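Workshop notebook, Setard project
Saturday, hand-held collection, Serkus task group

Purpose of the session: to add two-handed demonstrations to the Kultska set. The set stood at 106 accepted episodes at the start of the day. The learning runs planned for June call for around 4000, so the present rate of collection will need to rise considerably.

Both grippers were checked before recording. The marker panel on each must remain rigid against the body of the tool; any movement at the mounting is to be entered as a fault and the episode withdrawn. Opening and closing were recorded at full travel, once at the beginning and again after the break.
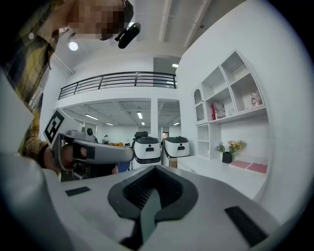

Clocks were aligned before each block. The procedure in the Huanca notes was followed, with one change: the operator holds both tools still for a short interval at the start and end of every episode. This gives the trimming script a clear point at which to cut. Colleagues using the older script should leave the threshold at its former value until the new version has been reviewed.

Episode 173 has been set aside. The left-hand track drops out midway and the gap is too long to fill. The raw file is retained under its original number and must not be renumbered.

Operators are reminded to move at an even pace and to keep the marker panels turned towards the body camera where the task permits.
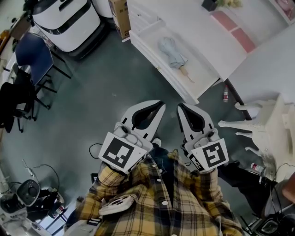

Should an episode be kept if the operator makes a mistake and then corrects it?
Such episodes are kept, provided that the tracking is complete, and are entered under the label "recovered". They are held apart from the clean set until the first training run has been assessed.

Outstanding: repeat the left-hand calibration; copy the raw files to the Setard store; agree the wording of the fault labels with the Serkus group before the next session.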